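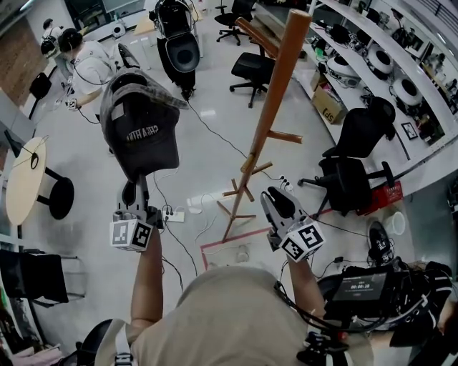

I have been meaning to write up our coat rack for ages, and since a reader in Istlow wrote in to ask whether these old-fashioned wooden ones are worth the floor space, I finally sat down to do it. It's the Stilora standing rack, the plain one with a tall center pole, short pegs sticking out of it and four splayed legs at the bottom. We bought it last January for the workroom, after a winter of coats slung over chair backs and bags left exactly where people walk.

I should say first that I am fond of it, so please read the grumbles below in that spirit. It does the job, it looks friendly in a room that is mostly pale floor and cables, and it's light enough that I can pick it up with one hand and move it when I want to sweep.

Putting it together took me 10 minutes, and I am not quick at these things. The pole comes in sections that screw into each other, then the legs bolt on, then you twist in the pegs. The instructions are one sheet with drawings and no words, and the only place I went wrong was tightening the first leg all the way before the others were on. Leave everything a little loose until the rack is standing up, then go around with the key. I went around again after a week and got another half turn out of every bolt, so do check!

Now, the pegs. They are short, and whether you like that will depend on what you hang. A baseball cap is perfect – you can hook it by the strap or just drop it over the end of a peg. Scarves are fine too if you wrap them once. A heavy winter coat with a proper loop in the collar stays put all day. A coat with no loop is another story, and my own good wool one has slid to the floor more times than I'd like to admit. I ended up sewing a loop into it, which I should have done years ago anyway.

Bags are where you need a little sense. One tote on one side will pull the whole thing over toward you, and a loaded backpack on an upper peg is asking for trouble. I hang the heavy things low and try to put something across from them. The four legs do spread nicely, but they're wood and the rack is tall, and there is only so much that shape can do for you. 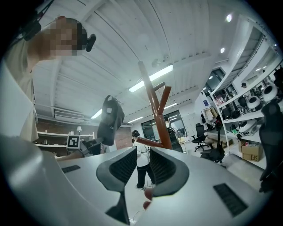
Looking up past the arms of the rack, with the ceiling lights on.

The height is generous, and I mean that both ways. Long coats hang clear of the floor, which I love, but our shorter visitors have to stretch for the top pegs, so those have become the place for hats and for whatever got left behind last month. If you have a low ceiling or a sloping one, measure before you order. Ours is high enough that it has never come up.

As for the finish, the wood has a smooth, plain look that goes with our round table, and it has worn well so far. There's one small dent from a run-in with a chair, and I rubbed a bit of furniture wax over it and stopped noticing.

The store in Drarkville had it in a darker stain as well, if that suits your room better. Mine has gone back to holding two jackets, an umbrella and a very long scarf, and I've just tightened the legs again.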